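Gravard brings its cardamom buns to the high street, and I am very excited to tell you about it

By Leonilde Torres
2021-07-20

14 comments

So, we're opening a proper shop! After three years of selling buns out of a hatch so narrow that I had to pass the boxes through sideways, Gravard is moving into the old Dakum shoe shop, and from next week you'll be able to come in, sit down and eat something sweet with a fork.

I'm supposed to write this in the third person and quote myself, which feels silly, so I'm going to just tell you.

The new bakery has seats for 9 people at the window bench and a few more out the back when it's dry. We'll be doing everything we did at the hatch: the cardamom buns, the almond slices, the little rye biscuits with the salty tops that somebody always asks me to sell by the kilo (I will, now, there's room for the scales). And then there's the thing I really want to talk about, the cheesecake.

If you've been following along you'll know I have been trying to make a baked Swedish-style cheesecake, ostkaka, since February. It's a very different animal from the biscuit-base kind. There's no base at all, it's curdy and a bit grainy with almonds in it, and you eat it lukewarm with cherry jam and cream. My first few went straight in the bin. One of them I'm sure you could have soled a boot with. The trouble was the curd, I was draining it far too long, so it came out of the oven squeaky, and then I went the other way and got almond soup.

Ulla Åberg finally put me right. I took a train and two buses to spend a weekend in her kitchen in Småland, and she let me stand next to her and write everything down, except that she doesn't measure, so most of my notes say things like "more than that" and "until it looks tired". I've translated it all into grams since. We make our own curd overnight now, with whole milk from Kemon dairy, and it goes into small dishes so everybody gets some of the browned edge. The edge is the best bit and I won't hear otherwise.

The jam is sour cherry, cooked short so the fruit stays in lumps. There's a cloudberry one too, while it lasts, at £3 for a small pot. It won't last.
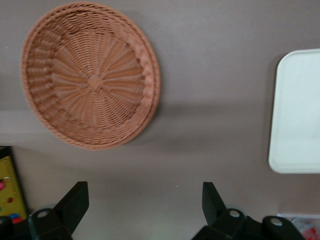
Joar Hägglund wrote to us after the tasting evening to say that it was the first ostkaka he'd had outside Sweden that he would happily give to his mother, although he thought it wanted a touch more bitter almond. I've read that email out to everyone who works here, twice. We did put in more bitter almond, by the way. He was right, and the version you'll get in the shop is the one with his extra pinch.

Now, the tasting evening. We handed round 80 little dishes and asked people to be rude about them, and you were, thank you! The main complaint was that the cream was too sweet, so the cream now has no sugar in it at all. A few of you wanted it cold. I tried it cold the next morning, standing at the fridge with a teaspoon, and I can see the appeal, so we'll keep some chilled for anyone who asks. I'd still have it warm.

We've also got a savoury corner for the first time. Lotte Van Rooij is baking a cheese and caraway roll, a potato flatbread, and on some mornings a leek tart which sells out before I've had my own breakfast. She starts at four. I start at five and feel lazy about it.

Coffee comes from Khasawneh, who roast two streets away, and they've made us a blend that stands up to all that cardamom. It's darker than what we poured at the hatch. If you liked the lighter one, tell me and I'll see about getting a bag in for filter.

A few practical bits, seeing as this is meant to be a press release:

We open at half past seven and close when we've run out, or at four, whichever comes first. The hatch will shut for good the evening before, and yes, I'll be a bit weepy, so be kind. Loyalty cards from the hatch still count, even the ones that have been through the wash. Whole cheesecakes need two days' notice because of the curd. We can't do a vegan one yet, I've tried with oat and with cashew and neither would set for me, but the rye biscuits and the plain flatbread are both fine for vegans. Everything with almonds is made in the same room as everything else, so please do think hard about that if you've got a nut allergy.

For opening morning there'll be a free bun with any hot drink until the first trays are gone. Helge Söderlund has promised to play the accordion outside, weather allowing, and he takes requests as long as they're waltzes.

If you write about food and would like to come in before we open, I'm baking test batches every afternoon this week and there's always too much. Just knock hard, the mixer's loud. If you'd like the ostkaka recipe to print, I'm happy to share it, though I'd ask you to credit Ulla Åberg and spell her name with the ring over the A. She notices.

Right, I've got a tray in. See you in the shop.

Leonilde Torres
Owner and baker, Gravard

294 shares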